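식빵 굽기를 다시 시작하면서

작년에 이사하고 나서 오븐을 한동안 안 썼다. 새 집 부엌이 좁아서 오븐 위에 전자레인지와 쌀통을 올려놓았더니 문을 열 때마다 다 치워야 했다. 10월 들어 선반을 하나 들였고, 그 김에 빵을 다시 굽기 시작했다.

첫 번째는 실패였다. 예전에 쓰던 레시피를 그대로 따라 했는데 반죽이 거의 부풀지 않았다. 냉동실에 있던 이스트가 언제 산 것인지 기억나지 않는다. 봉지를 버리고 새로 샀다. 두 번째는 부풀기는 했는데 가운데가 덜 익었다. 전에 살던 집의 오븐과 지금 오븐은 같은 온도로 맞춰도 굽히는 정도가 다르다. 온도계를 사서 넣어 봤더니 표시된 온도보다 20도 낮았다. 그 뒤로는 그만큼 올려서 굽는다.

요즘 보는 책은 코바동가 오르투뇨라는 사람이 쓴 얇은 제빵책이다. 중고 서점에서 샀다. 사진이 별로 없고 글이 대부분이라 처음에는 잘못 샀나 싶었는데, 읽다 보니 발효에 대한 부분이 꽤 자세하다. 반죽을 냉장고에서 24시간 두는 방법이 나오는데 나한테는 이게 제일 잘 맞는다. 퇴근하고 반죽해서 넣어 두면 다음 날 저녁에 구울 수 있다. 반죽이 차가우니 모양 잡기도 수월하다.

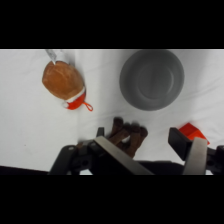 밀가루는 두 가지를 써 봤다. 마트에서 파는 일반 강력분과, 동네 제과 재료상 몰라에서 소분해 파는 강력분이다. 몰라 것이 1,000원 더 비싸다. 물을 조금 더 먹고 반죽이 덜 질척거린다. 맛은 솔직히 구분을 못 하겠다. 남편은 두 번째가 더 고소하다고 했는데 어느 쪽이 어느 쪽인지 말해 주고 먹인 거라 믿을 만한 평은 아니다. 당분간은 마트 밀가루를 쓰고, 손님이 올 때만 비싼 쪽을 쓰려고 한다.

손반죽은 예전보다 힘들다. 손목이 안 좋아서 오래 치대지 못한다. 그래서 처음에 대충 섞어 놓고 30분쯤 두었다가 접어 주는 식으로 바꿨다. 책에서는 접기를 네 번 하라고 하는데 나는 세 번만 한다. 속결이 아주 고르지는 않아도 아침에 토스트로 먹기에는 충분하다.

보관은 아직 정하지 못했다. 실온에 두면 이틀째부터 퍽퍽해진다. 지금은 완전히 식힌 다음 썰어서 한 장씩 싸서 얼린다. 썰 때 부스러기가 많이 나오는데, 모아서 마른 팬에 볶아 두면 수프에 넣어 먹을 수 있다. 빵칼도 바꿀 때가 됐다. 결혼할 때 받은 머크소프 칼인데 날이 많이 무뎌졌다. 톱니 칼은 갈아 주는 곳이 드물다고 해서 그냥 새로 사야 할 것 같다.

다음에는 호밀을 조금 섞어 볼 생각이다. 책에는 처음이면 전체 가루의 20퍼센트를 넘기지 말라고 되어 있다. 호밀가루는 몰라에도 없어서 주문해 두었고, 다음 주에 온다고 한다. 구워 보고 괜찮으면 분량을 적어 올리겠다.

2026년 10월 30일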